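Sock drawer organisers – worth keeping the lid on?

Home Storage > Bedroom and Wardrobe

marrow_lane
I have bought one of the grey divided trays for socks and small bits, the kind with three rows of five squares. It came from Tedico and it has a clear lid. Up to now everything went into a pink basket and I tipped it out every morning to find a pair.

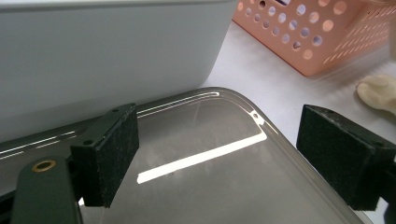
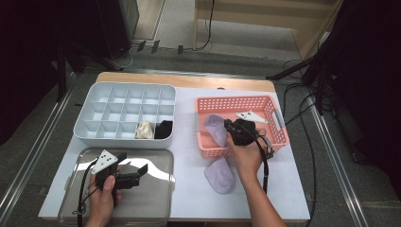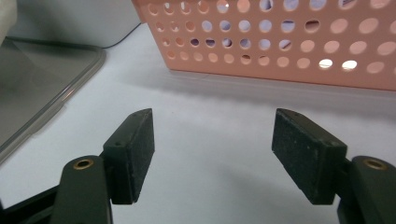
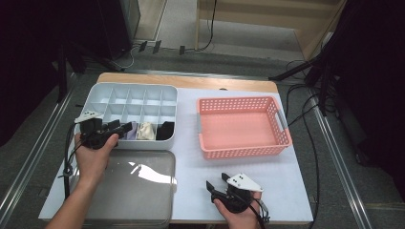 My main question is whether to fill the tray from the front or the back. The drawer is deep and sticks after it has come halfway, so the back row is hard to reach. I started with the front row, and in the last picture there is a purple one, a cream one and a black one side by side there, with the back two rows still free. Is it better to keep winter things at the back and leave them alone until October? Also, does anyone use the lid?

Joaquim Aguiar
Front row for what you wear in the week, back row for anything you need twice a year. I would not bother with the lid. Mine has been under the bed since I bought it.

pelham_tea
Disagree about the lid. If the tray goes on a shelf the lid keeps dust off. In a drawer, fair enough, it only gets in the way. Check the height first. My old Orkton tray fitted the drawer without its lid and jammed with it on.

marrow_lane
It is going in a drawer, so the lid can go in the loft. I will measure tonight.

Abílio Correia
I don't see what was wrong with the basket. Pair them when they come off the line, drop them in, done. Folding each one into its own square is a lot of work for socks.

Joaquim Aguiar
You have to fold them anyway if you pair them.

Abílio Correia
I roll them. It takes two seconds. The squares are too small for walking socks in any case – I tried it with a Bautista tray and ended up with the thick ones back in a basket.

pelham_tea
That is true of walking socks. For thin ones and tights the squares are fine. I'd use both, tray for the thin ones and basket for the rest. The basket has holes in the sides so it airs well enough in the bottom of a wardrobe.

marrow_lane
I had planned to give the basket away but I might do that. I have 17 pairs, and four of those are thick.

Joaquim Aguiar
Then thirteen thin pairs in fifteen squares. You have room for tights.

marrow_lane
Measured it. The tray fits with a bit spare at the side, and it won't close with the lid on. Thick ones are going in the basket. Thanks all.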